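Unit 6: Planning and budgeting for a manipulation cell
Course handout, Equipment for Automation
Notes by Leanne Sedgwick, with corrections from Marius Ilie

6.1 What a quote leaves out

A supplier's quote for an arm normally covers the arm, its controller, a cable set and a teach pendant. It does not cover the gripper, the mount, the guarding, the computer that runs your own code, or the hours needed to get them working together. Students who budget from the quote alone run short in the first term of a project.

Put every item on one of four lines:

Purchase: arm, gripper, cameras, mount, computer.
Fitting out: bench, power, network, guarding, delivery.
Software: licences, simulator, scene assets, storage.
Running: spares, calibration, repairs, staff hours.

Anything that will not go on one of these lines is either outside the project or not yet understood. Write it down either way.

6.2 Worked case: the Kadamen kitchen cell

Kadamen wants one arm to move small items on a household worktop. Two suppliers, Bisteck and Fukuda, have been asked to quote. The arm is to be chosen on reach and service terms before price.

Two of the small lines are already fixed. The adaptor plate is 1,529 and the spare cable set is 99, both before tax. The ceiling for fitting out is 2,000. The plate is charged to fitting out and the cables to running, so 471 is left for power, network and guarding. This is tight. Nadège Pruvost's advice is to get the guarding priced before the plate is ordered, as the plate cannot be returned once drilled.

Note that staff hours are a real cost even when the staff are already on the payroll. Enter them at the internal rate.

6.3 Simulate before you buy

Reach, mounting height and clearance can be checked in simulation before an order is placed. The cost is one licence and the time to build a scene with the right measurements. Kadamen uses Zerton for this. A scene that only looks right is no use for a reach study: worktop height, worktop depth and the position of the base must come from a tape measure.

Decide early how much of the room to model. Anything the arm could strike belongs in the model, and so does anything it must reach over. A view through a window can be left out.
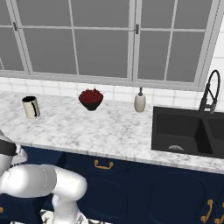

Page last changed: 3/28/25 (C. Pîrvu)

In the Kadamen scene the mug, the bowl of red fruit and the soap dispenser all stand towards the back of the counter, and the arm comes in from the left on the cabinet side. The reach figure on a data sheet is therefore a poor guide. What has to be tested is the reach to the back of the worktop with the gripper fitted, at an angle the wrist can hold. The tall tap behind the sink should be entered as an obstacle, with its spout and lever included.

Run each candidate arm from at least two base positions. Record the item, the base position, whether a path was found, and the smallest clearance. Keep the failed runs, as they are the grounds for asking for a longer arm or a different mount.

6.4 What simulation will not tell you

Friction, cable drag and the give in a real bench are poorly modelled. Do not reduce the running line on the strength of a good simulated result. Repairs in particular should be priced from the supplier's service terms - ask for these in writing, including who pays carriage.

6.5 For the session

Bring a one-page budget for the Kadamen cell using the four lines. Mark each figure as quoted, measured or guessed. Darius Vasiliu will go through the service terms from both suppliers. Budgets with no guessed figures will be sent back.

Reading: Unit 5, sections on payload and mounting.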